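Gindeo Hand Kit

From the Drurness open wiki of home robotics gear
Last edited 2/23/22

The Gindeo is a hand-held gripper kit sold by Wodberg for people who want to teach household chores to a robot arm. You hold the gripper yourself, do the chore, and the camera on it records what the jaws are up to. Later on, the recordings get used to train an arm wearing the same kind of jaws. I've had the kit at home since it came out of preorder and I wrote most of this article, so when it says "I," that's me (the wiki allows it on gear pages, as long as you own the gear).

Background

Wodberg started out making replacement jaws for small factory arms. The Gindeo was its first product for regular homes, and it grew out of an in-house tool called Hrnčiar, which a few early buyers got to try. I never had a Hrnčiar, but I've held one and it was a beast — heavy at the front and hard on the wrist. The first run of the Gindeo was 3,000 kits. A second run was announced for March with a softer trigger, and owners of the first run can order that trigger as a spare part.

What you get

The box has the gripper, a charging cable, two sets of finger pieces, a sheet of printed square markers and a card with a download code for the software. There's also a practice booklet with 52 chores in it, sorted from easy (pick up a sponge) to pretty mean (turn a sock right side out). I love the booklet! It's the part I'd buy again on its own.

You don't get a robot arm. The store page does say so, but down near the bottom, and the wiki's talk page is full of people who missed it.

Using it

Setup took me one evening, most of it spent on the software update. After that you stick up your markers, wave the gripper slowly around the room until the app is happy, and start a chore. Each try is saved as its own clip. Wodberg suggests 100 clips of a chore before you train anything, and I'd go along with that for cloth. For cups and boxes I've gotten by with fewer.

Cloth is where the kit earns its price, I think. A cup always has the same shape, and a rag never does, so you want clips of it bunched up, hanging, half folded, draped over the edge of something, whatever you can come up with. The booklet tells you to pinch near the middle on some tries and near a corner on others.
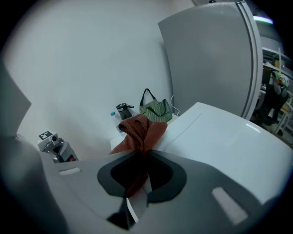
I also like to do my cloth clips in the messiest corner of the house, with bottles and bags left standing where they are. Some owners clear everything away first and get very tidy clips, and then the arm gets confused the first time someone leaves a mug out. Mine are all over the place and I'm happy with that. Do change rags now and then, too, or you'll end up with an arm that only knows one color.

The trigger on the first run is stiff. After a long session my fingers complain, so I stop after 5 clips, shake my hand out and go again. Left-handed owners on the talk page say the grip works fine for them, though the power button is in an awkward spot.

Service and spares

Wodberg sells a training service alongside the kit: you upload your clips and get a finished skill file back. I tried it with a towel-folding set and it was easy enough, but you can't see much of what goes on in between, and there's no way to leave out bad clips once they're uploaded. Check them first. Spare finger pieces ship in pairs, and the older Hrnčiar fingers don't fit.

See also: Hrnčiar (tool), Marker sheets, Cloth handling at home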